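Firkell Home Forum > Cleaning and Laundry > Bathroom

Topic: White basin, gray film comes back every week

marrow_lane
Hello all. In our new apartment there is a white ceramic washbasin, a Ritchie I think, but the label is half gone. Every Friday I wash it and on Monday there is again a gray film in the bowl, mostly near the drain. The rim stays good. I use a dish sponge and the normal bathroom spray from the supermarket. Do I need a stronger product? I saw Fladetti paste recommended in another topic but it is not cheap.

tub_and_tile
Fladetti paste is fine but don't start there. What is your water like? We have hard water here in Nidgate and what I thought was dirt was half limescale, half soap. Spray won't touch it if you wipe it off right away. Leave it for 7 minutes, then wipe.

marrow_lane
The water is hard, yes. The kettle is terrible. I wipe the spray off immediately, maybe this is my mistake.

pinkcloth
I want to say something about the sponge. I cleaned bathrooms in a guest house for four years, and the first thing I stopped using was the green and yellow sponge. The rough side makes very small scratches, and then the film has a place to hold. Now I use only a cloth, always the pink one for the basin, so it never gets mixed with the cloth for the toilet. My order is the same each time. First the flat rim, then the walls of the bowl, then the drain, and at the end the faucet with a dry cloth.
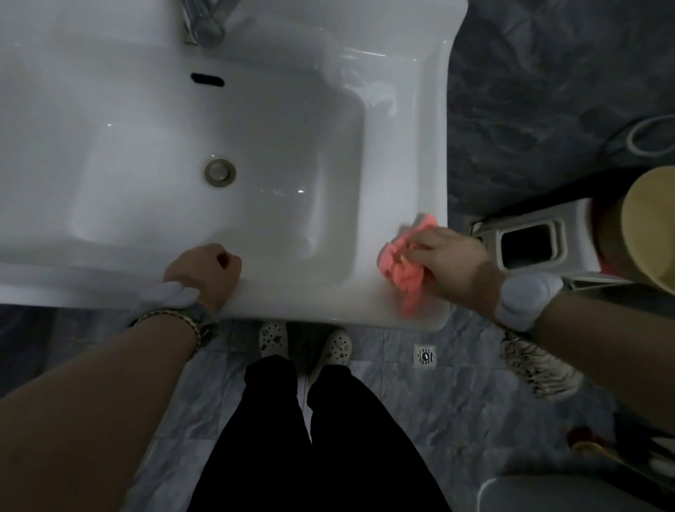
Pink cloth, white basin, nothing rough.

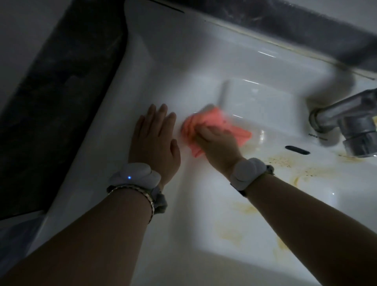

For the walls I keep the cloth bunched up and I press with the fingers, I do not swing the whole arm. The other hand can rest on the basin, otherwise after an hour of cleaning your back will complain. Please also do the overflow hole, if you have one. An old toothbrush goes in there well, and you will be surprised what comes out.

tub_and_tile
Agree about the overflow. Don't agree about the sponge. Glaze on a decent basin is harder than you think, and I have used the rough side on mine since we moved in. No scratches.

pinkcloth
Maybe yours is a better basin than the ones in our guest house. I only tell what I saw there. The older basins became dull in the middle, exactly where everybody was rubbing.

glazed_over
They could be dull from the powder and not from the sponge. My mother used scouring powder on everything and her bathroom looked like chalk. A sponge alone is slow to do any damage, a sponge with powder is quick.

pinkcloth
This is possible, I must admit. Before me they did use powder.

marrow_lane
Thank you, I have no powder. What do you put on the cloth?

pinkcloth
Warm water and a little dish soap for every day. Once in a week, white vinegar, 100 ml in 700 ml of water, in a spray bottle. I keep the vinegar away from the chrome, or I rinse it very well after. And never together with bleach, please!

oddsocks88
Vinegar that weak does nothing to real limescale. I use citric acid powder dissolved in hot water, and it has no smell. My husband refuses to go in the bathroom when there was vinegar.

tub_and_tile
Citric acid is good. For a weekly film the weak vinegar is enough though, she is not removing ten years of scale.

glazed_over
Also dry the bowl after the last person at night. Takes a few seconds with a small towel. We started this in December and I clean properly half as often now.

oddsocks88
You will never get teenagers to do that.

glazed_over
I do it myself, I go to bed last.

marrow_lane
So I tried it on Friday evening with a cloth and the vinegar water. I left it for the 7 minutes and the film came off, except a ring around the drain plug. Can the plug come out for cleaning? I am a little afraid to pull.

tub_and_tile
Depends on the type. Many of them unscrew to the left. If it only goes up and down and does not turn, look under the basin for a rod before you pull on anything.

pinkcloth
For the ring, put a piece of kitchen paper with the vinegar water around the plug and leave it there half an hour. Then the toothbrush. Use a different one than for the overflow if you can.

Topic viewed 1,146 times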